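Ploveten hand-held gripper, two-finger

The Ploveten records manipulation examples by hand for training a policy. The operator holds the tool, does the task, and the camera on the tool logs each episode as video. No arm is needed for collection.
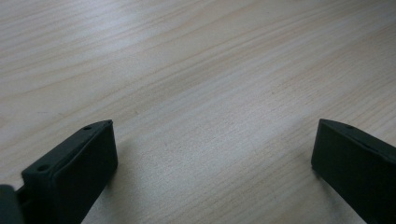
Fingers open over the work surface.

Start and end every episode with the fingers open and both tips in view. Episodes are limited to 60 seconds. Plain tabletops are supported; glare on pale wood does not need masking.

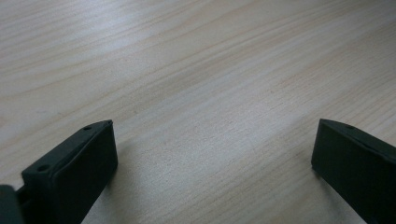 Li-hua Kan
Applications Engineer, Cornine

Fingers are replaceable and sold in sets of 2. Check the camera view after each change and record a new reference clip. The Plusari import tool rejects sessions without one. 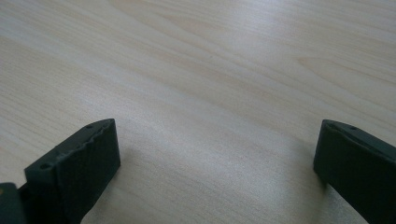 Camera view, both finger tips visible.

Part no. 593. Storage: 100 episodes per card. Page revised 2024-07-18.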